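Chapter 7
Small Leather Goods: Care, Sorting, and Storage of Cards

Learning Goals

After studying this chapter, you should be able to name the parts of a folding card holder, sort a set of cards by how often they are used, and return each card to a pocket without stretching the leather. You should also be able to keep a simple record of the work.

7.1 Why Card Holders Wear Out

A card holder is among the most handled items a person owns, and it is seldom given any care. Coats are brushed and shoes are polished, but a wallet is commonly filled until it will not close. In November, the household skills course at Herholm reviewed the wallets brought in by its students. The most frequent faults were stretched pockets, worn stitching at the fold, and snaps that no longer met because of the bulk inside.

Most of this wear can be prevented. Leather that has been stretched by two cards in one pocket does not fully return to its first shape, and a single card placed there later may slide out. Students should therefore learn to empty and refill a card holder in a set order.

7.2 Parts of the Card Holder

The folding card holder used in this chapter has an outer cover, an inner lining, and a closure. The cover is the part that meets the hand. The lining carries the pockets, which overlap so that the top edge of each card can be reached. The crease is the line along which the two sides fold, and no card should lie across it. The closure tab passes over the open edge and is held by a snap.

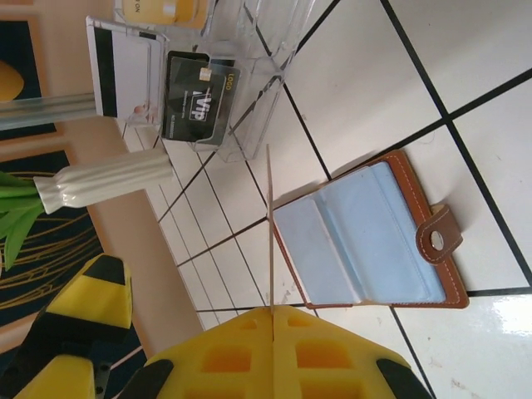 Figure 7.1 An open card holder with its snap tab extended. Cards stand in a clear display stand behind it.

A card stand is useful during sorting. Cards laid flat on a table tend to slide over one another, while cards in slots can be compared and picked up by the edge. Any stand with separate slots will serve.

7.3 Preparing the Work Surface

Choose a hard, smooth surface that can be wiped clean. Grit caught beneath a cover will scratch it. Open the holder flat, with the lining facing up, and allow the crease to settle before any card is moved. Do not press the fold down by force.
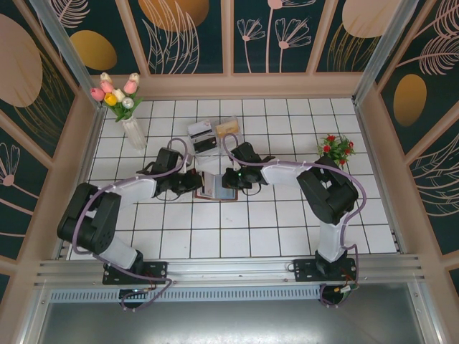 Figure 7.2 The holder opened near the middle of a tiled work surface, with its inner sides facing up.

Keep drinks, hand cream, and pens away from the surface. Other items may remain nearby if they do not crowd the work. Mimoza Petkov, who prepared the exercises for this chapter, advises students to arrange the area as they would at home, where a desk or shelf is seldom bare.
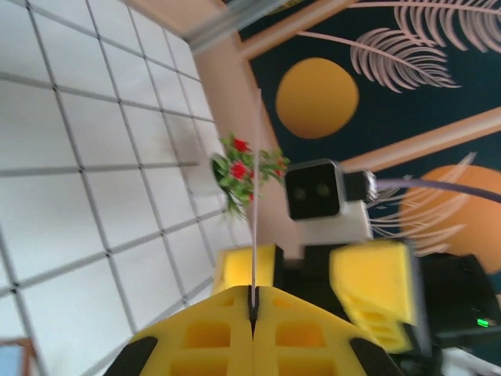 Once the surface is ready, remove the cards one at a time, beginning with the pocket nearest the crease. Hold each card by its short edge and draw it straight out. If a card resists, ease the pocket open with a fingertip and try again. Place cards used daily in the front slots of the stand and all others behind them.

Exercise 7A is found on the Renton worksheet. Allow 60 minutes, and record the condition of each pocket before refilling it.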